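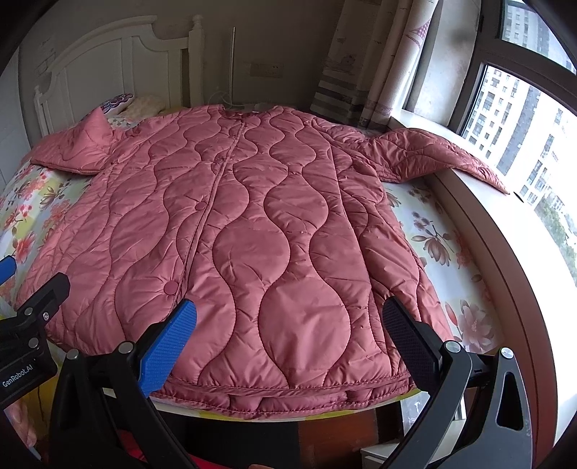
Leitão workshop, Skadard, August

Wash trials on padded outerwear, continued. Bình Đoàn wants a recommendation for the care label wording before the next order goes to the printer, so I've gone back to the detergent question and left drying temperature for later.

Swatches this time are all the same nylon shell with polyester fill, wave quilted, cut 300 mm square and overlocked on all four sides. Made 13 of them. One went wrong at the corner (thread tension, my fault) and is in the scrap box, please don't use it as a control.

Wash set-up: small front loader, gentle cycle at 30, spin turned down as far as it goes. Two liquids, Kunel and the unscented one from the big drum. Same dose for both, weighed on the bench scale. I ran the Kunel ones first and then an empty rinse before changing over. Eduardo Seixas points out that one empty rinse may not clear the drawer, and he's right, there was still some foam in it. Took the drawer out and washed it under the tap. Will do that between every changeover from now on.

Loft measured under the acrylic plate, five points per swatch, before washing and again after 8 cycles. Readings are in the Sidus folder under batch 2639. The plain liquid lost slightly less loft but the gap is smaller than the spread between points on a single swatch, so I wouldn't put anything on a label on the strength of it.

What did show up clearly was seam puckering. Where the wave lines come close together the fabric has drawn in, and it has done so with both liquids. I think it is the thread. The old cone was a cotton-wrapped one and we only changed to all polyester partway through making up. I didn't note which swatches had which, so I'll have to unpick an end from each and look under the glass.

Clumping: a little, mostly in the corners. Shaking by hand got it out in all but two. Tumbling with the felt balls was no better than shaking and took an hour.

To do:
Unpick and check thread, write the type on each swatch tag in pen.
Order another cone of the polyester, we're down to the last one.
Ask Bình if the label has room for a second line about reshaping while damp.
Repeat the snap pull test after washing. Eduardo has the clamp.
Descale the machine.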